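Gridmont Library Will Close for Floor and Window Work

September 23, 2023
By Sârbu

The public library in Gridmont will close its main building in November, so that the old floors can be replaced and the windows on the street side can be repaired. The town confirmed the plan this week. The library will stay closed for 7 weeks, and a smaller lending room will be open in Truvstead during all of this time.

The building is 73 years old and it was first used as a savings bank. Many readers know the sound of the floor in the newspaper room, where the boards move under the chairs. Last winter one part of this room was closed with a rope, and the newspapers were moved to the table near the front desk. The town looked at a repair of only this part, but the builder found that the wood under the boards was damaged in other rooms as well.

The work will be done by Nirkier, a building company that has its office in Truvstead. The same company repaired the roof of the Gridmont music school two years ago. In its letter to the town, the company writes that the floor of the ground level will be taken out completely, and that new pipes for the heating will be put in before the new floor is laid. The upper level keeps its present floor, which was renewed when the children's section moved there.

The windows are a different matter. The frames on the street side are original, and the town wishes to keep them. They will be taken out, cleaned, painted and put back with new glass. While they are away, boards will cover the openings. People who live across the street have received a letter about the noise, which will be loudest in the first days of the work. Work will start each day at 7 in the morning and will stop before the evening.

What it means for readers

Books that are borrowed in the last 3 weeks before the closing can be kept until the main building opens again. There is no need to call or to write for this, the new date will be put into the account of the reader automatically. The usual limit on the number of books will also be lifted in this time, and the library even hopes that people will take many books home, as every book on a shelf at home is a book that does not have to be packed.

The books that stay will be put in boxes and stored on the upper level. It will not be possible to ask for a book from the boxes. Readers who need a certain title for school or for work should borrow it before the closing, or should ask at the desk for a loan from another town.

The return box next to the front door will be closed on the first day of work. Books can be returned in Truvstead, in the lending room or in the box at the side entrance of the town hall. No late fees will be asked during the closing.

The lending room in Truvstead

The lending room will be in the former post office of Truvstead, opposite the bus stop. It will have 300 titles at the start, mostly new novels, picture books and books in large print, and the choice will be changed every week. There will be one computer for the public and a printer. Newspapers will be there too, but only from the same day, and there is no place for the older ones.

The opening hours are shorter than in Gridmont. The room is open in the afternoon on all working days, and it is closed on the weekend. The bus from Gridmont stops in front of the door. Parking is possible behind the building, but the entrance to the yard is narrow and drivers are asked to leave the space near the gate free for deliveries.

The reading hour for small children will also move to Truvstead. The language exchange evening will not take place in November and will start again in the main building. The chess group has found a room in the music school and keeps its usual time.

Costs and next steps

The work is paid from the building budget of the town, and a smaller part comes from money that was saved when the new parking area was postponed. The town did not give the full sum, because the price for the glass is still open. It will be published together with the contract.

Plans for the inside of the newspaper room are not final. There was a wish to have a small coffee corner, and some readers wrote letters against it, as they fear that the room will be less quiet. The town says that a water connection will be prepared under the new floor in any case, so that the decision can be taken later. The old reading tables will be kept and used again.

The plans can be seen at the front desk of the library until the closing. Comments can be left there on paper, or sent by mail to the town hall in Gridmont. Letters that arrive after the start of the work will still be read, but they can not change the order for the floor.
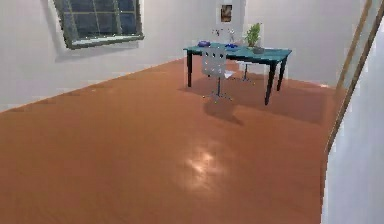 Road to Truvstead Open Again

The road between Gridmont and Truvstead is open again in both directions. The new surface near the bridge is finished, and the bus is back on its normal route. The lower speed limit at the bridge stays in place until the lines are painted.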